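3.2 Storage of cleaning appliances in small flats

The second part of the survey dealt with the place where the vacuum cleaner is kept between two uses. We visited 122 households in Bernero and Furkeck, all of them in rented flats without a separate utility room. The visits were made in July by the first author and by Zlatko Delić, who also drew the floor plans. In each flat the tenant was asked to show where the appliance is stored and to tell us how often it is taken out. We did not ask about the price or the age of the appliance, as the tenants in our pilot visits often did not remember it.

In most of the flats the hall cupboard was the first answer. However, the hall cupboards in the buildings constructed before 2000 are shallow, and many tenants have given them over to coats and shoes. The vacuum cleaner is then moved to the bedroom, behind a door, or to the balcony. Ankrah has described the same movement of objects in her study of the Gekutmont estate, where she calls it "the second place".
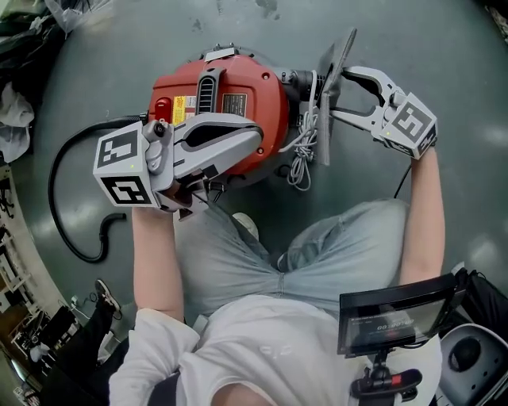 Figure 3. Canister vacuum cleaner with a flat attachment.

The form of the appliance has a clear influence on the choice of this second place. Upright models need little floor but a free height, and they were mostly found in corners. Canister models are lower and can go under a bed or a bench, if the body is the only part to be considered. The difficulty comes from the parts that are joined to it. An attachment which sticks up diagonally from the front, as the grey one in Figure 3 does, adds to the height that a shelf must offer, and tenants with such models told us that they take the attachment off and keep it in another room. Four of them had lost at least one part in this way.

We therefore measured the storage height twice, with and without the attachments. The values for Bernero are given first, then those for Furkeck, where the Jin type of flat, with its raised sleeping platform, had to be treated separately.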